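Progress report to Rarwood, Facilities and Fit-out Program
Project: Pidotcombe floor care and waste handling
Reporting period: May
Submitted by: Ching-wen Chu, Hodedance
Date: 13 June 2022

Summary

Work in the period covered the dry sweeping procedure for matted floor areas, the condition of the wall edge and baseboard, and the sorting of swept waste. The sweeping procedure is complete in draft and has been issued to the site for comment. The sorting work is behind schedule and will carry over into the next period. No change to the approved budget is requested.

Work item 1: Dry sweeping at the wall edge

The matted area remains the most difficult surface on the site. The mat is black with a slightly fuzzy surface, and paper does not slide over it as it does over sealed concrete. Scraps catch in the surface and have to be lifted into the pan with short strokes. The earlier procedure called for long strokes toward the center of the room, which spread the material out.

The revised procedure starts at the baseboard. Waste is drawn off the wall, gathered into a single heap on the mat, and taken up with a long-handled pan set flat on the floor. The brush is held close to upright, with the head kept low. Kam-wah Tsao wrote the first version and Valentyna Sydorenko revised it after comments from the site.

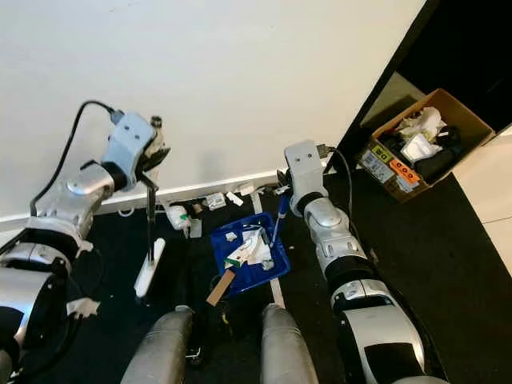
Figure 1. Sweeping beside the wall with long-handled brush and blue pan.

The choice of a long-handled pan was questioned in the last review. It was kept. The short-handled type costs less but has to be held at floor level for the whole task, and the site had already asked for it to be withdrawn. The pan is blue so that it can be found against the black mat. The brush has a white head on a thin black handle. Both tools are stored on the wall rack by the door.

The white baseboard was inspected as part of this item. Scuffing is light. The off-white wall above it has small faint marks, which are cosmetic and have been left off the repair list. Repainting is not recommended in this budget year.

Work item 2: Waste types and sorting

Waste on the matted area comes mainly from unpacking. Under the current arrangement everything swept up goes into one bag and is charged as mixed waste. The aim of this item is to have paper and cardboard taken out before sweeping, so that the pan is used only for what is left.

The draft sorting sheet has four headings: paper and card, foam and rubber, small parts, and remainder. The difficulty is with the last two. Items that come to rest against the baseboard are often small enough to be swept up with the paper, and a usable part can be lost in this way. The sheet now states that the wall edge is to be checked by hand before the first stroke.

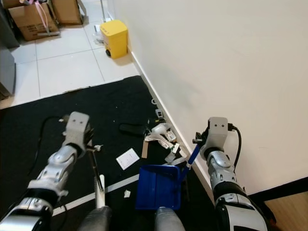 Ottar Lindqvist has asked that flat cards be treated separately from crumpled paper. A flat card lies close to the mat and the brush tends to ride over it, whereas crumpled paper moves at the first stroke. This has been accepted, and flat pieces will be picked up by hand along with the small parts. Cardboard strips go directly to the paper and card bin. Dark foam pieces are easy to miss on a black mat, and the sheet carries a note to that effect.

The white tape line across the mat has been kept as a working limit. Waste is gathered on the wall side of the line and the remaining floor is left open for access. Replacement tape is held in stores.

Expenditure

Spending in the period was $300, all of it against consumables and hand tools. Brushes and pans were ordered through Nishimura and delivered complete. The labor line was not drawn on.

Issues

1. The sorting sheet was due at the end of the period and was not issued. King-fai Liu is waiting for the waste contractor to confirm whether foam can be accepted with rubber.

2. The mat edge farthest from the door is not fixed down. A fixing strip has been priced but not ordered, pending a decision by Rarwood on whether the mat is to stay in place after the fit-out.

Planned for next period

Issue the sorting sheet. Close comments on the sweeping procedure and release it as version 2. Obtain the decision on the mat and, if it is to stay, order the fixing strip. Valentyna Sydorenko will take over the site log from Kam-wah Tsao, and queries on either work item should go to her.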